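Gripper Station Safety Check, Bay 2
Checked by: Dineo Shezi
Read and countersigned: Omprakash Saxena
Month: April

Why we did an extra one: a finger pad on the left gripper slipped its seat during a Stirnent run and the jaw kept closing on nothing. It stopped at cycle 278 of 300. Nobody hurt, part undamaged, and the stop button did exactly what we want a stop button to do. Great catch by the evening crew!

1. Emergency stop, both sides: PASS. Pressed each one twice. Lovely clean click.
2. Jaw travel, open to closed: PASS after reset. Was sticking near the end before I reseated the pad.
3. Pads, wear and seating: FAIL, then fixed. The old left pad had lifted at the stem end. New pair fitted from the Isaksson box.
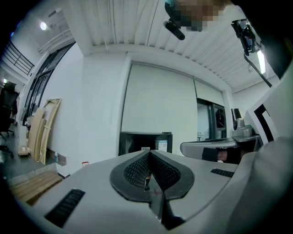

Item 3. Black textured pads in the gripper insert, meeting at the top seam. Second gripper at right.

4. Ribbed strips on the body: PASS. Pushed hard with a thumb and they did not budge. I love these.
5. Second gripper, same checks: PASS, but its pads are the same age as the one that failed. Please swap them this month.
6. Head-worn gear, straps and cable: PASS. Give the cable a proper look at the plug, it gets tugged a lot.
7. Floor and walkways: COMMENT. Boards leaning on the wall need a strap or a new home. Chairs pushed well back before a run, please.
8. Fault log: FAIL. The Utari software wrote "grip OK" for 30 cycles while the pad was loose. This is the one I really want fixed! Ticket is open with Gonano.

Until item 8 is closed, stop every 30 cycles and check the pads by eye. It takes no time at all and you get pretty good at spotting a lifted corner.

Omprakash's note: agreed on all of it. Spare pads are in the top drawer, old ones go in the bag marked FAULT so we can send them back.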